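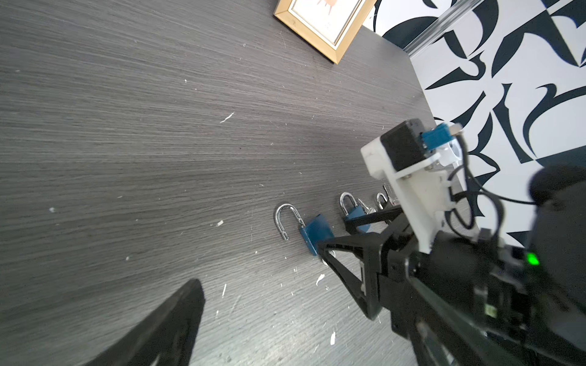 Brullano Employment Law needs an intake worker. Small office, busy phones, people calling on one of the worst weeks of their working lives. We take harassment, retaliation and unpaid wage cases, employee side only. You'd be the first voice they hear and often the one they ask for after that. It's paper heavy. Files get locked up every night, no exceptions, and padlocks get left on the table all the same, so if you're the type who puts things back where they go, please keep reading. Also the picture in the gold frame still needs hanging and the gray tabletop could use a wipe. Not fancy here.

Title: Intake and case support worker
Hours: full time, some evenings (callers on shift work can't talk at 2 in the afternoon)
Start: as soon as you can
Reports to: Nhung Khúc, office manager

What you'd do

Answer the intake line. Listen. Write down what the person says in their own words, with dates if they have them and without if they don't.
Check for conflicts before anyone tells you too much. We'll train you on this, it matters a lot.
Watch the deadlines. Some claims have a very short window and the clock may already be running when they call.
Collect texts, emails, schedules, pay stubs, doctor notes. Name the files properly. Tawfik is our case system, it's old and a bit slow, you'll get used to it.
Put together timelines for the attorneys.
Call people back. Even when there's no news. Especially then.
Tell people when we can't take the case, and give them the referral list.

You don't give legal advice. Callers will ask you if they have a good case. You can't say. Harder than it sounds.

Right now we have 67 open files and a group matter on top of that, former workers from one warehouse, nine months of statements to sort. You'd be on it from the first week. Last year the line took over 900 calls and two people handled them, one part time.

What we want

At least 3 years in some job where you dealt with upset people. Legal office is great, but so is a clinic front desk, a shelter, a union hall, a school office.
Clear writing. Short sentences. Spelling better than mine in this ad.
You can keep your mouth shut. Some of these cases end up in the news and your cousin will ask.
A second language is a big plus. Spanish and Vietnamese most needed.
No law degree. No paralegal certificate either, though if you have one say so.

Please dont apply if you want to be in court a lot. You'd go maybe twice a year, carrying boxes.

Pay and the rest

Hourly, pay range sent to everyone we call back, before the interview and not after. Health plan after the first month. Paid time off, plus we close for a week at the end of December. Bus pass. Parking is bad. Two flights of stairs and the elevator is slow but working. If you need any kind of change to the job or the interview, tell Nhung, it won't count against you.

If you brought a claim against an employer yourself once, thats fine. You don't have to tell us.

How to apply

Send a resume and one page, no more, about a time someone told you something difficult and what you did next. Leave out real names. No cover letter needed. Drop it at the Gukberg Building, second floor, or use the form on our jobs page. Put INTAKE in the subject line or it goes in with the vendor stuff and may sit there.

Applications close 28/05/2019. Late ones only if we haven't filled it.

Interviews are with Nhung and Khoa Trương, one of the attorneys. Under an hour. There's a short writing task, 8 lines or so, from a recorded practice call. Then a second chat with whoever is in the office that day. We'll need two references, and we won't call your current boss unless you say OK.

Were also looking for a weekend interpreter, contract work, separate ad under Jaltano Project on the same page. You can apply for both, just send two forms.

Questions, ask for Nhung. Mornings are better.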